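Minutes of the Activity Room Working Meeting

Present: Lucinda Whitfield (chair), Yaw Quartey (minutes), two members of the Galitz floor team, one member from Min (by phone until item 4)
Apologies: Nindirus
Start: 9:15 a.m.

1. Minutes of the previous meeting

Accepted with one correction. Under item 5, "floor mat" should read "floor board". The mat was withdrawn in April and is no longer part of the layout.

2. Floor layout

L. Whitfield reported that the working area will stay on the floor. Tables were reconsidered at the request of Galitz. The objection was the same as before: small parts roll off a table edge and end up under the desk. The white board stays as the base surface. It is to be laid flat on the tile and checked for rocking at all four corners before items are placed on it. Felt pads may be used under a low corner. Folded paper may not.

Y. Quartey asked whether the grout lines could serve as a guide for squaring the board, in place of tape. Agreed. The old tape marks are to be removed with the citrus cleaner, not the blade. The blade scratched two tiles last time and the landlord has raised it.

The clear strip between the board and the wall was discussed. Galitz would like it wider, for sweeping. Min would like it left alone. No change for now.
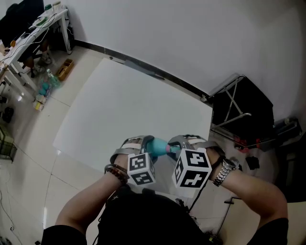

3. Plastic items and sorting

Sorting of the plastic items is behind. The inventory lists 900 pieces, of which 13 have no entry for color or shape. L. Whitfield will complete these entries before the next meeting. Two-color pieces were the main difficulty, as the form has only one color field. The teal and pink piece with the roughly cone-shaped body was given as the typical case: one person files it under teal for the body, the next files it under pink for the tip. It was agreed that the larger area of color decides and the second color goes in the notes column. Where the areas look equal, the sorter enters both, in alphabetical order.

Cracked pieces go in the reject bin and are struck from the inventory the same day. Galitz asked whether glued pieces count as cracked. They do.

4. Storage and the folding cart

The black folding cart remains the only means of moving items between this room and the store. Y. Quartey confirmed that the cart is to be parked at the side wall when not in use, clear of the door. The load limit set by the group is 20 pieces of the large type per trip, or one full tote of the small type. The fabric must not be used to carry loose metal parts.

Small items continue to be left on the floor near the cart after unloading. Last person out checks the tile on that side, including under the cart, and returns anything found to its tote. Min asked for a label on each tote showing the item type in large print. Agreed. Labels to be printed by Galitz.

The member from Min left the call at this point.

5. Desk and cables

The desk is used as a put-down place and this has become a problem. Cups are allowed at the back of the desk only, away from the cables. The white cables are to be separated, tested and tied singly -- any that cannot be matched to a device go in the spares box. Y. Quartey noted that this was also agreed in the spring and was not done. He will do it himself.

Shoes may be left under the desk, provided the chair can still turn. A low rack was proposed by Galitz. L. Whitfield asked for the outside measurements before any purchase.

6. Cleaning

The board is to be wiped with a damp cloth at the end of each session and left to dry flat. It is not to be stood against the wall while damp, as the lower edge swells. Tile is mopped after the board has been lifted. The baseboard is to be dusted once a month and is added to the rota.

Varix has quoted for a deep clean of the tile. The quote covers the floor only and excludes moving furniture. L. Whitfield considered the price acceptable but wants the scratched tiles dealt with first. Held over.

7. Actions

L. Whitfield -- complete the 13 open inventory entries; reply to Varix
Y. Quartey -- separate and tie cables; remove tape marks; add second-color rule to the sorting sheet
Galitz -- tote labels; rack measurements; 3 packs of felt pads
Min -- confirm tote sizes in writing

8. Other business

The key to the store is sticking. Graphite to be tried before a new one is cut.

Meeting closed 10:20 a.m. Next meeting same room, same start time.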